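December 2020
Bench notes, desktop teardown + rebuild, Godham office machines

Picked up where Suqin Cheng left off. Her tag on the case says "random shutdowns, 20 min in, fan loud before." No error beeps. She already swapped the power cord and tried a different outlet, same thing. Case number 23 on the sheet.

Side panel off, laid flat on the mat. Heatsink off next - four screws, loosened in a cross pattern, a bit each. It was stuck hard. Ran the machine for a few minutes first to warm the paste, shut down, unplugged, then twisted gently and it let go. Old paste was gray crumbs, mostly pushed out to one side. Pretty sure that's our shutdown right there but want to log temps before I say so to anyone.

Cleaned the heat spreader with isopropyl and lint free wipes, took 3 wipes before they came away clean. Did the base of the heatsink too. Left the processor in its socket, no reason to pull it. Checked the capacitors below the socket while I had the light on it, looking for domed tops or crust. Nothing I'd call bad.
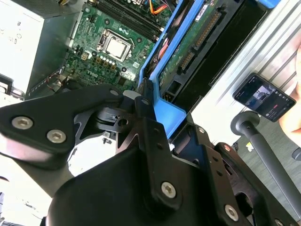

Memory and wiring

Reseated the memory, one stick at a time. Slot contacts got a puff of air, nothing else. Do NOT use the pink eraser on the contacts again, Fengying Lei found crumbs in a slot back in July and we lost an afternoon on it.

Orange and yellow wires run right over the board. Want them tied back out of the airflow before the heatsink goes on. Short ties, the long ones end up in the fan. Blue drive bracket stays in for now, can get to everything I need around it.

Power supply: did not open, will not open. Voltages on the tester were fine, all inside range. Fan spins freely by hand.

To do
- new paste, the Starent tube in drawer 2 (the Neton one has dried out, toss it)
- heatsink back on, same cross pattern, dont crank it
- dust out of the front intake, its like felt in there
- boot, check the fan header is reading. Should idle under 2,000 rpm
- one hour load test, write down temp every ten min
- if it shuts down again, swap in the spare supply from shelf 214 and repeat the test before touching teh board

Fengying wants this one back in the Fu room when its done. Told her after the load test, not before.

Order more wipes - last pack is open. Screws from the heatsink are in the lid of the paste box, labled.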